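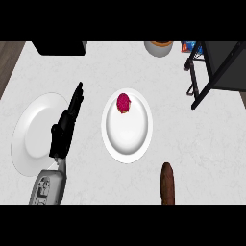

Tabletop cell, simulated kitchen task – pre-run checklist
Site: Batstead
Checked by: Genji Sugawara
Date: February 14, 2026

Fill in before any policy is allowed to drive the arm, in simulation or on the bench. Mark each line **OK**, **Fix** or **N/A** and leave a comment if it isn't OK.

## A. Scene

- [x] **OK** – Scene file matches the one named in the run sheet (Tomar, build 354).
- [x] **OK** – Target plate and food item both on the worktop at reset. *Red item is on the middle plate, towards the upper rim. Within the allowed start area.*
- [ ] **Fix** – No furniture inside the keep-out zone. *Chair overlaps the right side of the worktop in the camera view. Collision shape needs checking before we sign this off.*
- [ ] **Fix** – Loose items clear of the lower edge. *Brown bread-like object is too close to the border of the view. Move it in or take it out.*

## B. Arm and gripper

- [x] **OK** – Joint limits loaded from the Titent profile and not typed in by hand.
- [x] **OK** – Speed cap set for shared space.
- [ ] **Fix** – Start pose clear of crockery. *Gripper lies over the right half of the large plate. Raise the start pose and run the clearance test again.*
- [x] **OK** – Stop command tested from both consoles. 5 tries each, all logged.

## C. View and logging

- [x] **OK** – Black bars top and bottom left in place. Do not crop them, the Baseo converter expects the full size.
- [ ] **Fix** – Items needed for the task fully in view. *Grey container at the top edge is only partly visible. Fine for this task, but not for number 43, which uses it.*
- [x] **OK** – Log folder named by run, not by operator.
- **N/A** – Bench lighting.

## Result

Not released. Four lines to fix, then repeat sections A and B in full. Section C only needs the one line looked at again. The old form, 119, was withdrawn in July – please don't use it.

G. Sugawara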